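3.2 Cord return and board recovery

Returned mains leads reach the Narnedier depot in the cartons they were sold in. Over the February intake, 2,292 cartons were logged, of which 181 were rejected for torn flaps. Meléndez and Mekonnen used the same grading rule – a carton passes if its lid still folds shut – and we keep it here. Board weight was taken before re-use, with the cord removed.

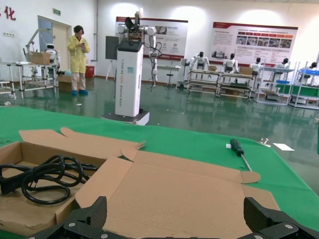
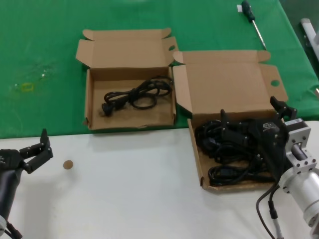
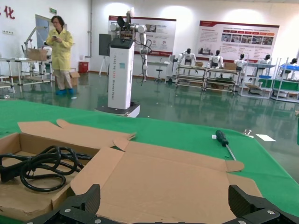
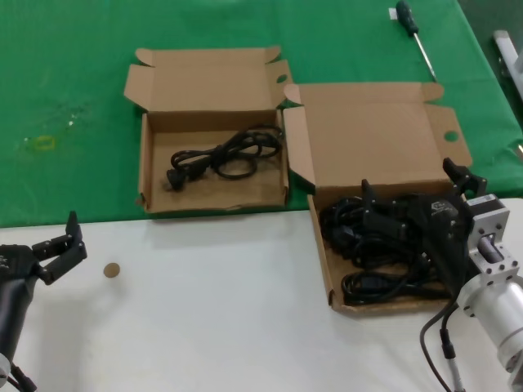 Figure 2. Coiled black cable in opened corrugated cardboard.

Does a second trip weaken the board?
Slightly. Crush strength fell at the fold lines after two trips, while the flat panels stayed within the spread of new stock.

Fold wear was therefore treated as the limiting factor in the cost model (Section 4), which assumes a batch of roughly 1,000 cartons and no repair of the side flaps.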